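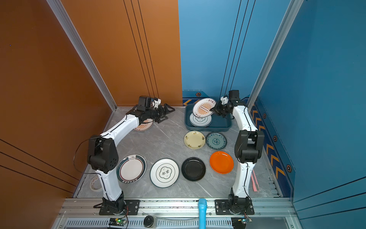 Figure 4. Two white robot arms, with a plate in orange sunburst design.

4. Setting up public comment for a council meeting

This section is for the clerk or other person who prepares the meeting in Itar. You need a user account with the role Meeting Editor. If you can see the agenda but the button Comment Settings is gray, you have only the role Reader, and your administrator must change it.

Before you begin, the agenda must be saved and the items must have their final numbers. Comments are connected to the item number and not to the title.

4.1 Open the comment period

1. Sign in and choose Meetings from the left menu.
2. Click the meeting. Then click Comment Settings.
3. In the field Opens, enter the date and time when residents can begin to send comments.
4. In the field Closes, enter the last moment. Many cities use 12:00 noon on the day before the meeting. Please look in your own rules of procedure what is correct for you.
5. Mark each agenda item that is open for comment. Items for closed session are never shown to the public, also when you mark them by mistake.
6. Click Save. The status changes from Draft to Scheduled.

Note: The time is always the local time of the city as it was entered at installation. It does not follow the time of your computer.

4.2 Written comments

1. Open the tab Written.
2. Set the maximum length. The standard value is 500 words. The resident sees a counter below the text box.
3. Choose if attachments are allowed. Only PDF files are accepted.
4. Choose which personal data is published together with the comment. Name is on, street address and e-mail address are off.
5. Click Save.

CAUTION: If you switch on the street address, it is published also for comments which have already arrived. It can be a serious matter for residents who write about policing, immigration or domestic violence. Ask your legal department first. After publishing, you can hide the address again, but Itar cannot remove copies which other people have downloaded.

4.3 Speaker list

1. Open the tab Speakers.
2. Set the speaking time for one person in seconds. We recommend not less than 60.
3. Set the maximum number of speakers for the meeting. The standard value is 80. When the list is full, new persons are put on the waiting list and get a message.
4. If you offer interpreting, mark the box Double Time with Interpreter. The timer then gives these speakers twice the time automatically.
5. Choose the order: by time of registration, by agenda item, or random.
6. Click Save, and then Preview Public Page. Read the page one time as a resident would read it.

Note: A resident may register without giving a name. In this case the list shows "Speaker" and a number. This function can be switched off, but in some places the law on open meetings does not permit to ask for a name. See section 4.5.

4.4 Changing the agenda after the period is open

It happens often that an item is moved. Do not delete the item and make it new, or its comments will go into the folder Unassigned.

1. Open the agenda and click Move beside the item.
2. Enter the new number.
3. Answer Yes to the question "Move comments with item?"
4. Click Notify. All persons who commented or registered for this item receive an e-mail with the new number.

If comments are already in Unassigned, open the folder, select them, and click Assign to Item. The time of arrival stays as it was.

4.5 Names and local law

The Steyn template contains the settings used by Chantelle Maluleke and Annatjie Pillay in the first installation. You can load it under Templates and change every value. Drakanix does not check if the settings agree with the law of your state.

Continue with section 5, Running the Timer in the Meeting Room.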